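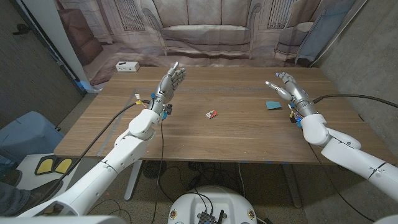 탁자 위, 오늘. 가운데에 빨강 하양 조그만 것, 그 오른쪽에 청록색 종이.

10월 20일 토요일

아침 먹고 바로 작업실로 갔다. 버스에서 자리가 나서 앉아 갔다. 오늘 할 일은 탁자 위를 정리하고, 뒤에 건 천을 다시 보고, 서랍을 비우는 것이었다. 세 가지 중에 두 가지 반쯤 했다.

탁자부터 썼다. 이 탁자는 Karnum에서 중고로 가져온 것이다. 나뭇결이 따뜻한 갈색이라서 골랐고, 그때는 다리가 흔들린다는 걸 몰랐다. 접은 종이를 왼쪽 뒷다리 밑에 끼워 놓았는데 그동안 종이가 눌려서 다시 조금 흔들린다. 오늘은 두꺼운 종이를 새로 접어서 끼웠다. 한 번 접으니 모자라고 두 번 접으니 높았다. 결국 한 번 접은 것에 얇은 것을 한 장 더 댔다. 손으로 눌러 보니 괜찮다. 얼마나 갈지는 모르겠다.

회색 테이프는 그대로 두기로 했다. 앞쪽 왼편으로 내려오는 줄은 아직 잘 보이는데 가운데를 가로지르는 줄은 흐릿하다. 새로 붙일까 하다가, 떼어낼 때 나무에 자국이 남을까 봐 그냥 두었다. 예전에 집 식탁에서 테이프를 떼다가 칠이 조금 일어난 적이 있다. 그 자리는 지금도 냄비 받침으로 가리고 쓴다. 모서리 쪽은 손톱으로 한 번 꾹꾹 눌러 주었다. 먼지가 끈끈한 데에 붙어서 가장자리가 까매진다. 이건 닦아도 잘 안 없어진다. 미지근한 물로도 해 보고 마른 천으로도 해 봤는데 비슷하다.

왼쪽 구석의 하얀 네모난 상자도 제자리에 두었다. 한 뼘만 더 뒤로 밀고 싶은데 밀면 천에 닿는다. 지난주에도 같은 생각을 하고 같은 이유로 그만두었다.

탁자 위에 올려 둔 건 조그만 빨강 하양 포장 하나와 청록색 종이 한 장이다. 청록색 종이는 네모난 메모지 비슷한 크기인데, 나무색 위에 놓으니 생각보다 눈에 잘 띈다. 처음에는 노란색으로 하려고 했다. 노란색은 저녁에 불을 켜면 나무색에 묻힌다. 빨강 하양은 작아도 잘 보인다. 작은 물건은 색이 전부인 것 같다. 서랍에 있던 베이지색 단추는 어디에 놓아도 안 보여서 도로 넣었다.

뒤에 건 천 이야기. Stosta에서 주문한 거실 그림 천이다. 소파가 가운데에 있고 전체가 베이지와 회색이다. 주문번호 끝자리가 691이었는데 상자에 456이라고 적힌 다른 집 물건이 먼저 와서, 돌려보내고 다시 받느라 한참 걸렸다. 받아서 펴 보니 접힌 자국이 심했다. 다림질을 하면 된다고 해서 집에서 다리미를 들고 왔는데, 천이 커서 탁자에 올려놓고 조금씩 돌려 가며 다렸다. 가운데는 펴졌고 아래쪽은 절반만 펴졌다. 팔이 아파서 거기까지만 했다.

오늘 다시 보니 소파 높이가 탁자와 그럭저럭 맞는다. 소파 팔걸이가 둥근 모양인 게 마음에 든다. 우리 집 소파는 각진 것이라 팔꿈치를 올리면 배긴다. 그림 속 소파에는 앉을 수 없으니 비교할 일은 아니지만 볼 때마다 그 생각을 한다. 방석도 있다. 집의 방석은 하나가 늘 바닥에 내려와 있다.

천 위쪽을 집게로 더 잡아 줄까 했는데 집게가 모자랐다. 집에 있는 빨래집게는 힘이 약해서 안 된다. 점심 먹으러 나간 김에 Price에 들러서 큰 집게가 있는지 봤다. 5개 묶음이 있었고 색이 검정뿐이었다. 검정이면 천 위에서 티가 날 것 같아 사지 않았다. 돌아와서 생각하니 어차피 위쪽이라 안 보일 자리다. 다음에 가면 산다. 대신 고무장갑과 걸레를 샀다. 고무장갑은 중간 크기를 집었는데 집에 와서 보니 큰 것이었다.

점심은 Gallau에서 국수를 먹었다. 사람이 많아서 벽 쪽 자리에 앉았다. 국물이 짰다. 단무지를 더 달라고 하려다가 바빠 보여서 말았다. 그 집은 겨울이 되면 메뉴가 바뀐다고 써 붙여 놓았다. 12월부터라고 한다. 만둣국이 있으면 좋겠다.

오후에는 서랍. 위 칸은 금방 끝났다. 가위 둘, 줄자, 볼펜, 다 쓴 테이프 심. 볼펜은 하나씩 그어 보고 안 나오는 것은 버렸다. 테이프 심은 왜 모아 두었는지 기억이 안 난다. 버렸다. 줄자는 끝의 쇠가 휘어서 처음 몇 밀리가 안 맞는다. 버리려다가 길이를 대충 볼 때는 쓸 만해서 놔두었다.

아래 칸은 종이가 문제다. 색종이, 메모지, 영수증이 다 섞여 있었다. 색종이는 색깔별로 나누다가 그만두고 크기별로만 나누었다. 큰 것은 아래, 작은 것은 위. 메모지는 뒷면 풀 있는 데에 먼지가 앉은 것이 많아서 앞의 몇 장씩을 떼어 버렸다. 영수증은 필요한 것만 봉투에 넣고 겉에 연필로 표시를 했다. 천 영수증은 찾았다. 탁자는 중고라 영수증이 없다. 값은 65였다고 수첩 뒤에 적혀 있는데 단위를 안 써 놓았다. 65천 원이었던 것으로 기억한다.

수첩을 본 김에 앞장도 조금 읽었다. 봄에 적은 할 일 목록이 있었다. 탁자 다리 고치기, 서랍 정리, 창문 틈 막기. 탁자 다리는 오늘도 종이를 끼웠을 뿐이고 창문 틈은 그대로다. 서랍은 오늘 했으니 줄을 그었다. 아래 칸이 다 끝난 것은 아닌데 그냥 그었다.

바닥도 쓸었다. 탁자 밑에서 동전 하나와 고무줄이 나왔다. 고무줄은 삭아서 당기니까 끊어졌다. 빗자루가 천 아랫단에 자꾸 걸려서 그 앞은 손으로 주웠다. 새로 산 걸레로 탁자 앞쪽을 한 번 닦았다. 새 걸레라 그런지 보풀이 묻어나서 마른 수건으로 또 닦았다. 결 방향으로 닦으면 보풀이 덜 낀다. 한 번 빨아서 쓸 걸 그랬다.

네 시쯤에는 허리가 아파서 의자에 앉아 차를 마셨다. 보온병에 담아 온 것인데 거의 식었다. 앉아서 보니 탁자가 뒤의 천과 딱 나란하지는 않다. 오른쪽이 조금 앞으로 나와 있는 것 같다. 서서 볼 때는 모르겠고 앉으면 그렇게 보인다. 줄자로 재 볼까 했지만 그 줄자는 믿을 수가 없다. 다음에 집에서 제대로 된 것을 가져와야겠다.

여섯 시 조금 전에 나왔다. 쓰레기봉투는 하나가 꽉 찼고 종이는 따로 묶어서 내놓았다. 종이 묶는 끈이 짧아서 두 번 이었다. 버스를 하나 놓치고 다음 것을 탔다. 집에 와서 밥에 계란을 부쳐 먹고 빨래를 돌렸다. 다리미를 작업실에 두고 온 것을 빨래 널다가 알았다. 월요일에 입을 셔츠는 다림질 안 해도 되는 것으로 꺼내 놓았다.

다음에 가져갈 것: 줄자, 두꺼운 종이, 문풍지. 살 것: 집게 한 묶음(검정이라도), 종이끈. 가져올 것: 다리미.

공유 5 · 댓글 0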